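Baking bread through a sticky March, and what I changed

I bake one sourdough loaf at a time in an apartment in Clirnivbridge, and for two winters I blamed the flour for everything. This post covers temperature, which was the larger problem. It was written up from my notebook on July 24, 2019, so some of the entries are older than they read.

The basic recipe has not moved. Flour, water at 70 percent, salt at 2 percent, starter at 20 percent of flour weight. I use the Genthorpe bread flour because the corner store stocks it. The Hevthorpe is slightly stronger and takes more water, but the bag is twice the size and goes stale before I finish it. 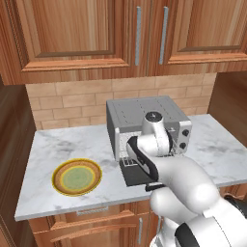 Dough temperature at the end of mixing matters more than room temperature, and the two are easy to confuse. Room temperature is a slow influence. Dough temperature is the starting point, and a loaf that starts five degrees low will spend most of the morning catching up. Where the dough sits afterward is the next variable. Stone pulls heat out of the bottom of a bowl, and white marble like this, with a toaster oven standing on it, is a cold surface with a warm object parked on top. I put a folded towel under the bowl. It is a cheap correction and it made the bottom of the dough rise at the same rate as the top.

To hit a target temperature I adjust the water and leave everything else alone. Multiply the target by three, subtract the flour temperature, the room temperature and the heat added by mixing. By hand I count mixing as zero. For a target of 76 F, with flour at 68 and the room at 66, the water comes out at 94. The formula ignores the starter, which in my case lives in the fridge, so I take it out the night before. If I forget, I add a few degrees to the water and write that down.

Writing it down is most of the method. My columns are flour temperature, water temperature, dough temperature, time of mix, time of shape, and one word for the crumb. The word is usually "tight."

Cooling was the other half of the trouble. I was cutting loaves too early and calling the gummy middle a fermentation fault. The inside of a loaf keeps setting after it comes out, and steam has to leave through the crust, including the bottom crust. On a board it can't.
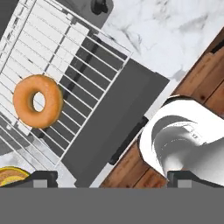 Lai wrote in after my last post to say that two hours of cooling is not enough for anything with rye in it, and that a full 12 would be closer to right. I tried it with a 30 percent rye loaf. The slice was cleaner and the knife came out without paste on it. For plain white loaves I still cut at two hours and can't measure a difference after that.

The starter needed less attention than I was giving it. I had been feeding it twice a day and throwing most of it away. Now I keep a small jar, feed it once after baking, and refrigerate it. Before a bake it gets one feed at room temperature. Sour flavor went up slightly. Rise did not change by any amount I could detect with a ruler.

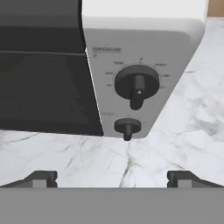
Preheating is where I was most careless. The indicator light on an oven reports the air near its sensor, and the walls and the baking surface lag well behind. I now wait a further 20 minutes after the light goes out. Watching the loaf isn't much of a substitute for a thermometer, either. A door like this one, with its dark glass window below a horizontal handle, shows me reflections and nothing of the inside. I use a probe in the loaf and pull it at 205 F.

My oven runs cool. An oven thermometer left on the middle shelf read 12 degrees under the dial at three settings, so I set the dial high by that much. The error was steady, and a steady error is easy to live with. 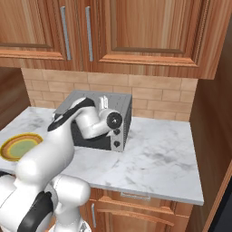

Does any of this need a Dutch oven? A lidded pot helps because it traps steam for the first part of the bake, but a preheated tray with an upturned metal bowl over the loaf gave me nearly the same crust.

The next thing on the list is salt timing. I have been adding it with the flour and want to compare that with a half-hour delay, same bag, same water temperature. Two loaves are done so far and they look identical.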